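Stop Counting the Days
By Tímea Bakos
March 28, 2018

Another week, another record. Longest serving this, oldest living that. I read three of these before coffee and could not tell you one thing any of those people did in office.

Take our own county seat. Commissioner Polter passed the old mark in October - 20 years and 152 days, the paper had it down to the day. Cake, a plaque, a nice speech from D'Amico. Fine. I like cake. But the same paper gave 2 paragraphs to the Bulladine Road bridge, which has been closed for 13 months. Thirteen! School buses still go the long way round.

Staying put is not a record of anything. Sometimes it means people love you. Sometimes it means no one else filed the paperwork. Polter ran unopposed in his last four races and I dont recall a single debate.

And I'm not against old politicans. Diretti was the oldest member that council ever had and she read every page of every budget. Ask the road department. They were scared of her.

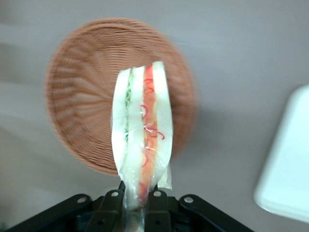
Black metal gripper with silver bolts.

So print the number if you must. Then print the votes next to it. What passed, what got killed, who showed up on the nights it rained. Same space on the page, same ink.

The bridge is on the agenda again next month. Bring a chair, they run out.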